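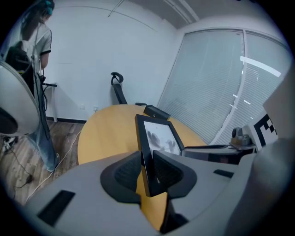 Petit écran à cadre noir, tenu entre les deux doigts de la pince

Jitusent – vols en hélicoptère au départ de Sondmont
Questions fréquentes
Mis à jour le lundi 28 avril 2025

Combien de passagers par vol ?
Cinq sur l'appareil principal, trois sur le petit. Enfants compris, dès 2 ans. En dessous, non, désolés, même sur les genoux.

Quelle durée ?
Circuit court : 18 minutes en l'air. Circuit des lacs : 28 minutes. Temps compté du décollage à l'atterissage, briefing en plus.

À quelle heure arriver ?
Trois quarts d'heure avant. Pesée, pièce d'identité, consignes. Les retardataires passent sur le vol suivant s'il reste de la place, sinon c'est perdu.

On me pèse vraiment ?
Oui. Avec manteau et sac. Le poids sert au centrage, le pilote place tout le monde lui-même. Pas la peine de demander le siège avant à la réservation, on ne peut pas le garantir.

Et si la météo est mauvaise ?
Décision du pilote, le matin même, parfois sur place. SMS à tous les inscrits. Report gratuit ou remboursement intégral, au choix. Vent annoncé fort ne veut pas dire annulé, attendez notre message avant d'appeler.

Quels bagages à bord ?
Un petit sac souple, roughly rien d'autre. Environ 2 kilos par personne. Pas de perche, pas de trépied, pas de valise rigide. Consigne gratuite à l'accueil.

Téléphone, appareil photo ?
Oui, avec dragonne. Mode avion. Drone : interdit, même éteint dans le sac.

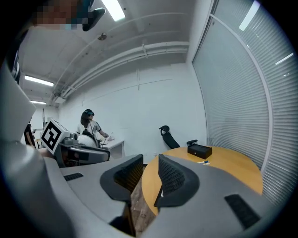
Les deux doigts noirs de la pince, parquet brun visible entre les deux

Vous volez aussi vers Ellwood et Dradbridge ?
Ellwood oui, navette le samedi, d'avril à octobre. Dradbridge seulement à la demande, devis sous deux jours. Pas de retour de nuit.

Qui entretient les appareils ?
Atelier agréé, sur la base. Responsable : Khoa Bùi. Visite avant chaque premier vol du jour, plus les visites périodiques. Si un appareil est immobilisé, on vous prévient et on vous propose une autre date.

Femmes enceintes, problèmes de dos, opération récente ?
Avis médical demandé. Après une plongée bouteille, attendre le lendemain minimum et nous le signaler.

Fauteuil roulant ?
Possible, prévenir à la réservation. Le transfert se fait avec deux personnes de chez nous. Le fauteuil reste à l'accueil.

Mon bon cadeau est périmé, que faire ?
Une prolongation possible, six mois, par mail avec le numéro du bon. Une seule fois. Bon perdu : il nous faut le nom de l'acheteur.

Paiement ?
Carte ou virement. Pas de chèque, espèces à l'accueil uniquement.

Le chien ?
Non. Il peut attendre avec quelqu'un côté parking, en laisse, jamais sur l'aire de posé.

Pas trouvé votre réponse ? Formulaire de contact, on répond sous deux jours ouvrés, un peu plus pendant les vacances scolaire.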